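How to ask an actor for a signed photograph by post

Written by Helmut Grube for the Nustanari collectors' pages, 12 June 2020

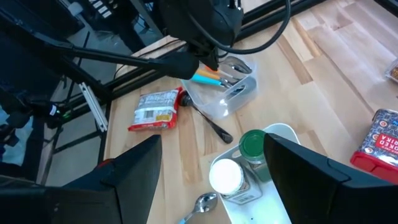
Many fans believe that one must stand at a stage door in the rain to get an autograph. I have done this also, and I do not recommend it to people with a bad back like mine. My collection has 979 signed photographs at the moment, and most of them came through my letter box. In this tutorial I explain how I do it, from finding the address until the photograph is in the album. It works for film and television actors, for models, and for singers who are not at the very top. For the really big stars you will usually get a printed signature or nothing.

What you need

White writing paper without lines, a blue or black pen, two large envelopes, stamps, and a piece of stiff card to protect the photograph. If you want to send your own photograph for signing, you need a good print as well. A small notebook is useful for keeping the list of what you have sent. I used a computer table for some years but I went back to the notebook.

Step 1: Find the right address

Never write to the home of a person, even when you find the address somewhere. It is not polite, it frightens people, and a letter like this goes directly to the bin. You want the address of the agent, the theatre or the production office.

Begin with the official website of the actor and look under "Contact" or "Representation". Often there are several agents listed, for example one for acting, one for voice work and one for the press. Take the one for acting. If there is no website, look at the agency pages in the country where the person works. Then check the address on the agency's own page before you write it on the envelope. Agencies move their offices, and actors change their agents. The fan lists on the internet are very often old, and I lost many stamps before I learned this.

If the actor is now playing in a theatre, this is the best address of all. Write the name of the actor, then "c/o Stage Door", then the theatre. Post the letter in the first half of the run. In the last days everybody is packing, and a letter which comes too late may stay in a pigeonhole for a long time. When I wrote to Babatunde Babalola during his season at the Turnurwood, my envelope was back after nine days with a signed card and two lines about the play. When I wrote to his agent a year before, I waited from May until after Christmas.

Step 2: Write the letter

Keep it to one page. Write by hand if people can read your handwriting. If not, type it and sign by hand.

In the first sentence say who you are and why you are writing. After this, mention one thing from the person's work which you really liked, and be exact. "I love all your films" can be sent to anybody. For the series Fasteretti I wrote to Prakash Menon about the episode where his character waits in the railway station and does not speak at all, and he answered me on the back of the photograph that this was also his favourite day of filming.

Do not ask about marriage, divorce, children, illness or money. You may have read something in a magazine, but it is perhaps not true, and it is anyway not a subject for a letter from a stranger. Also do not send your own script or ask for a job.

Ask for one photograph only. I had good results with this text, and you are welcome to use it and change it:

Dear Mr Menon,

My name is Helmut and I am a retired surveyor. I have just watched the second series of Fasteretti, and I was very moved by the scene at the railway station. I watched it again the next evening with my wife.

If you have the time, I would be very grateful for a signed photograph for my collection. An addressed envelope with a stamp is enclosed.

I wish you much success with your next work.

Yours sincerely,

It is short, but a busy person can read it between two appointments. If you want a dedication, write clearly which name should be used, in capital letters. My friend Vignesh Panicker has a very nice portrait which is signed to "Vincent".

Step 3: Prepare the return envelope

This is the step which beginners forget. You must put a second envelope inside the first one, with your own address written on it and with enough postage for the way back. Fold it once only. If you fold it more times, the card will not go in.

The envelope should be big enough for the usual size of photograph. Write "Please do not bend" on the front. Put the stiff card inside the return envelope, so that the assistant does not need to look for one.

Weigh everything together on the kitchen scale. With one photograph and one card, my letters stay below 100 grams. Check the price for your weight at the post office, because the prices change and a large envelope costs more than a normal one.

For letters to another country, your own stamps are not valid for the return. You can order stamps from that country's post on the internet, or ask a collector there to exchange with you.

Step 4: Send your own print, if you want

Some actors have no photographs for giving away. In this case you can include your own print. Choose a picture with a light area, as a black pen on a dark jacket cannot be seen. Matt paper takes the ink better than glossy paper. Never send something that you cannot replace, such as an old programme or a record cover from your parents.

Do not send more than two prints. With five or six prints in one envelope you look like a dealer, and many actors refuse to sign for dealers.

Step 5: Write it down and wait

In the notebook I write the name, the address, the date of posting and what was inside. When the answer comes, I add the date and if the signature looks real. Then I leave the matter alone. Please do not telephone the agency. If I hear nothing after a year, I may try one more time with a new address, and after that I stop.

Is the signature real?

Tip the photograph under a lamp. With real ink you often see a different shine where the pen went, and the line becomes thicker and thinner. A printed signature has the same shine as the rest of the paper. Compare also with answers that other collectors received. When two signatures are the same in every small curve, they are printed or made with a machine. It can also happen that a secretary signs, and this is very difficult to know. Krishnamoorthy Mudaliar wrote a good article on this question for our pages last year, with many comparisons from his own albums.

Keeping the photographs

Let a fresh signature lie open for one night before you put it in a sleeve. Use sleeves without PVC. I use the Acharya albums with black pages, but any album with acid-free paper is fine. Keep it away from the window, as blue ink loses its colour in the sun. Keep the envelope with the postmark too, behind the photograph.

If you received something nice, a short thank you card to the same address is a good habit. For this one you do not include a return envelope.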